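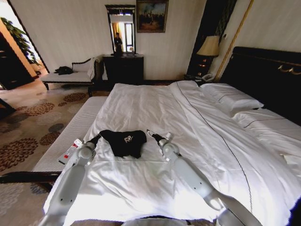 객실 침구 정돈 배우는 ‘그루턴 하우스’ 공개 강좌, 13명과 함께 문 열어

호텔 침대에 처음 누웠을 때의 그 빳빳한 감촉, 집에서도 한번 내 보고 싶었던 분들 많으시죠? 바로 그 비결을 배우는 강좌가 그루턴 하우스 2층 객실에서 시작됐습니다. 이름은 ‘침대 한 채 제대로’. 첫 모임에는 수강생 13명이 함께했고, 대기 명단까지 생길 만큼 반응이 뜨거웠습니다!

강좌를 이끄는 토퀼 매클리시 씨는 객실 관리 일을 오래 해 온 강사입니다. 첫 시간은 뜻밖에도 침대를 만지지 않고 시작합니다. 손님이 나간 방에 들어가 이불 위에 무엇이 남아 있는지부터 살펴보는 연습입니다. 흰 이불 위의 검은 옷가지는 금방 눈에 띄지만, 흰 종이 카드처럼 시트와 색이 같은 물건은 그냥 지나치기 쉽습니다. 매클리시 씨는 “이불을 걷어 올리기 전에 눈으로 한 바퀴, 손바닥으로 한 바퀴 돌아보세요. 작은 물건은 꼭 주름 속에 숨어 있습니다”라고 거듭 당부했습니다.

실습에 쓰는 방이 또 참 멋집니다. 검은색에 가까운 높은 헤드보드에 금빛 장식 가로대가 둘려 있고, 그 앞에 하얀 베개 2개가 놓입니다. 베개 가장자리를 따라 가느다란 어두운 선이 들어가 있어 새하얀 침구가 한결 단정해 보입니다. 이불에도 같은 느낌의 어두운 파이핑이 길게 지나가는데, 수강생들은 이 선을 자처럼 활용하는 법을 배웁니다. 선이 휘어 있으면 이불이 한쪽으로 쏠렸다는 뜻이니, 발치에서 양쪽 모서리를 잡고 선이 곧아질 때까지 조금씩 당기면 됩니다. 집에 무늬 없는 이불만 있다면 가장자리 박음선을 기준으로 삼아도 좋다고 합니다.

침대 발치의 긴 벤치도 훌륭한 교재입니다. 하얀 골지 방석이 얹힌 이 벤치는 옷가지와 소지품을 잠시 옮겨 두는 자리로 씁니다. 물건은 발견한 모양 그대로 옮기고, 손님의 옷은 함부로 접거나 걸지 않는 것이 이 강좌의 원칙입니다. 모자나 겉옷처럼 구겨지기 쉬운 것은 맨 위에 올립니다.

시트 주름 펴기는 두 번째 시간에 본격적으로 다룹니다. 분무기로 물을 아주 조금 뿌리고 손등으로 쓸어내리는 방법, 모서리를 봉투처럼 접어 넣는 방법을 차례로 익히게 됩니다. 한 수강생은 “십 년 넘게 매일 이불을 갰는데 모서리 접는 순서를 이제야 배우네요. 집에 가서 당장 해 볼 거예요!”라며 웃었습니다.

강좌는 모두 3회이며 회마다 두 시간씩 진행됩니다. 준비물은 편한 옷과 평소 쓰는 베갯잇 한 장입니다. 마지막 시간에는 수강생이 둘씩 짝을 지어 침대 하나를 처음부터 끝까지 정돈해 봅니다. 다음 기수는 내년 6월에 열 예정이며, 신청은 그루턴 하우스 1층 안내대에서 받습니다.

입력 11/7/23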